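Kavitha Salian has managed the food access program at the Weldale Community Center since March, when the center merged its pantry with the produce service formerly run by Hustero. She met with the newsletter on 7 Sep 2022 to discuss the first months of the combined service and the changes planned for winter.

The pantry now serves 136 households, 57 of which receive deliveries at home. Ms. Salian described the merger as overdue. "Families were filling out one form for canned goods and another for fresh food, at two addresses," she said. "Some of them gave up on the second form. We wanted one visit and one form."

Fresh fruit remains the most requested item and the most difficult to manage. The pantry buys most of it from Bassi, a regional wholesaler, and the remainder is donated by growers in the Javilitz valley. Deliveries vary in size from week to week, and storage is limited.
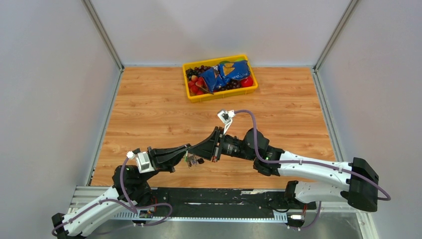 *Fruit in a yellow basket, with a blue bag, on a wooden work surface.*

Asked how the program decides what each household receives, Ms. Salian said that the fixed parcel has been retired. "A person with diabetes does not need the same bag as a family with four teenagers. We ask what people cook and what they will eat, and we write it down so they are not asked again." Staff were concerned that choice would slow the line – it did during the first weeks – and appointment times were added in response.

She was direct about what has not gone well. The telephone line is answered only in the mornings, and callers who work early shifts have had trouble reaching anyone.

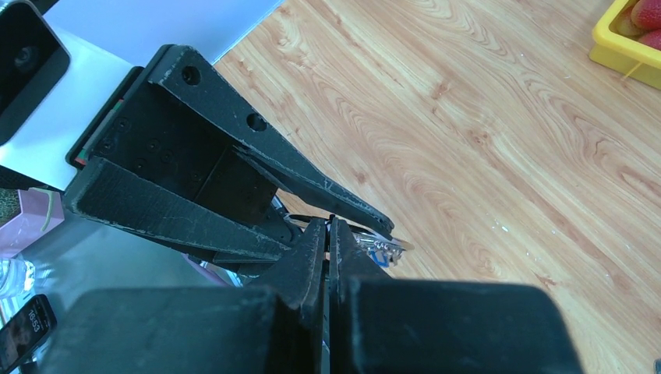

"I have heard that complaint more than any other," she said. "We will open the line on 2 evenings a week, and I would like it to be more." Printed notices will be mailed to all registered households before the new hours begin.

The center has also set aside $1,000 for a small kitchen fund, which will pay for can openers, knives and pots for residents moving into unfurnished apartments. Requests may be made at the front desk, and no proof of income is required.

Ms. Salian came to Weldale from a school meals office, and she said the work is similar in one respect. "You learn quickly that people will not come back if they were made to feel small the first time. I would put that ahead of anything in our budget."

Residents who wish to register may do so in person at any pantry session.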